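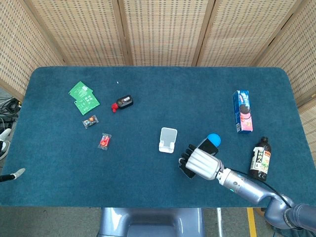

Phone in hand, empty stand to its left, the rest of the table scattered with small objects.

I have had the Fletlow hand kit for long enough now to say something useful about it. Fletlow is sold by Virkatton as a service plan: they lend you the hand, you get their control software, and someone answers your email. You supply the arm and the table. We took the entry plan, which gives you 12 saved grips and 8 hours of support.

The job I care about is the phone. Pick it up off the table, turn it, put it on the stand. A two-finger gripper can do the first part. The turning is where I always had trouble, and it was my main reason for trying a hand with real fingers.

Setup was easy. The manual is short and mostly correct, though it skips the step where you set the wrist zero, and the hand will close at a silly angle until you do. I wrote to support and got Nadhirah Menon, who sent back a fixed page the same afternoon. Cable routing is left up to you. I ran mine along the top of the forearm with a loop at the wrist, and it has stayed out of the way so far.

Over 1,000 tries with the phone, the kit logged 332 as failed. That is better than what I had before – not as good as the sales page made me hope. Most of the failures came at the stand, when the bottom edge of the phone missed the ledge. The grip itself rarely let go. Flat plastic packets are another matter, and I would not buy this for them. The fingertips push them along the cloth. Bottles and boxes are fine.

The software is plain and I like it. Saved grips have names you can change, and the log opens in any spreadsheet. I could do without the update notice every time it starts.

Wiroj Sangkhawat asked me how it compares with the Skultside hand. I only had that one for a short loan in January, so I can't say much, except that Skultside was louder and its grip editor took longer to learn.

We are keeping the plan for now. Next I want to try the stand from the other side of the table.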